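4.2 What ends up on a desk, and where

I should say up front that this is the part of the study I enjoyed most, and it shows in the length. Over one spring we asked people to set up a working desk from scratch on a plain surface, using whatever they liked from our shelf, and then we simply looked at where things landed. We ended up with 1,196 layouts from 83 people (some of them came back again and again, bless them). I had expected a mess. What I got was a lot of laptops in the middle.

The laptop is what I call the anchor in Section 2, and it really does behave like one. People put it down first, square it up with the front edge, open the lid, and only then start thinking about the rest. Lamps are a different story. They get pushed out to the side, then a bit farther, and the cord gets left wherever it falls. My colleague Ulises Guzmán wanted to score cords as objects in their own right, and after a week of arguing I gave in – he was right, and the Rudd scale in the appendix now has a line for them.

Figure 3 is a good one to keep in mind for the rest of this section, with a laptop near the center and a lamp way out to the left.

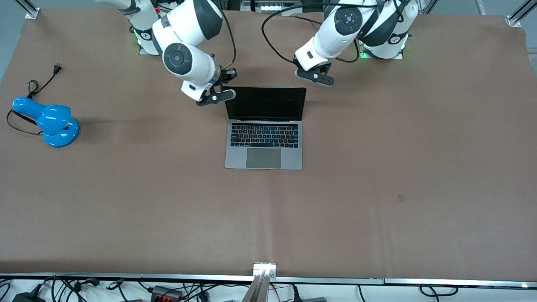
Page last modified: May, 4:40 p.m.

Figure 3. Laptop and blue desk lamp on brown paper. Lamp cord trailing.

We went with matte brown paper as the covering after trying a glossy white one that gave me headaches and threw glare into half our early pictures. Brown paper is cheap, it tears off a roll, and a silver-gray laptop stands out against it nicely. The bright blue lamp does too, even way over at the side.

Now, the coding. Each layout got a center object, a side object and a "reach" score, meaning how far you would have to stretch from the laptop to get at the next thing. I coded everything once and Ulises went over a set of 50 without seeing my scores. We disagreed on 11 of them, and nearly all of those were lamps! Is a lamp at the far side of the table still part of the desk, or has it been put away? I say it's part of the desk. He says that depends on where the light is meant to fall, and we settled on a separate code, "parked," for any lamp beyond arm's length of the keyboard. Layouts coded as parked are kept in the main results and also listed separately in Table 5.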